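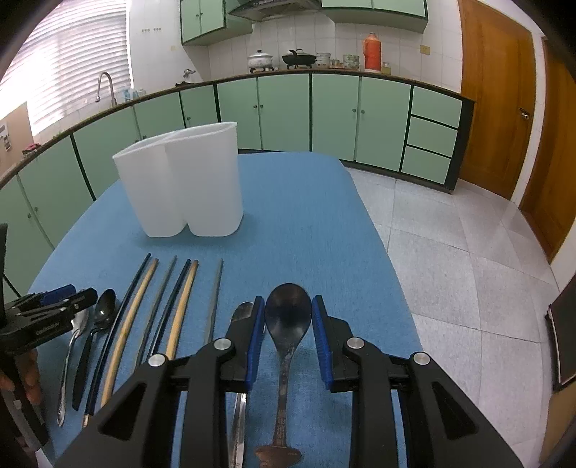
The Lurko group is the after-school robotics club at our college, and this term's project is table clearing. There are 18 of us, split between the people who build, the people who write code and the people who collect demonstrations. The page covers the last of those. Demonstrations are recorded with hand-held grippers, so a person does the task with the same sort of fingers the arm has. Our first task is cutlery: chopsticks and spoons laid out on a blue cloth, with a white two-part holder standing behind them to put everything in. The chopsticks are a mix of bamboo, gray and dark ones, and the spoons are a mix too. We want the model to cope with whatever is in the drawer at home -- matching sets would have been easier but not much use to anyone.

**How a run goes**

Two grippers, one in each hand. Pick something up, bring it over the holder, let go, go back for the next. We agreed early on that nobody would hurry. Fast runs look good when you watch them back, but they are hard to learn from, and the code side asked us to keep to a steady pace. If a piece is dropped, you pick it up again and carry on. Those runs are kept and marked in the log with a D.

The layout is changed before every run. Spoons next to chopsticks, spoons at the other end, everything close together, everything spread out. We have a sheet with 8 starting layouts on it, and after those have been used the person recording makes up their own. 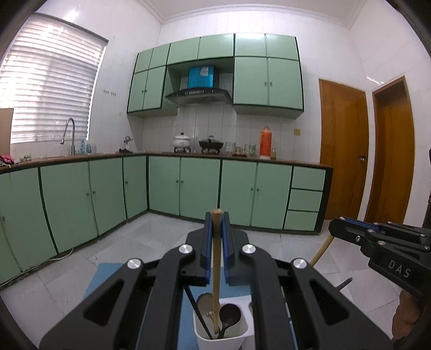 Chopsticks took us the longest to get right. They are thin, they roll, and if you grip one too near the end it swings round before you get it over the opening. Most of us now take hold nearer the middle and turn it upright before lowering it. Spoons are simpler, apart from the very flat handles, which are awkward to get the pads under.

**Where we are up to**

The log stood at 501 runs at the end of March. We threw out the ones where the recording stopped early and the ones with no layout number written down. The rest have gone to the code side, who are training on the college machine called Brimotix. It is slow, and it is shared with the Golletti group, so we get it after four in the afternoon.

Next term there are three more tasks on the list: stacking bowls, folding a cloth and putting lids on jars. The first will be entered for the Brøndum student challenge if the paperwork is in on time. New members can join any of the three teams -- you don't need to have built anything before.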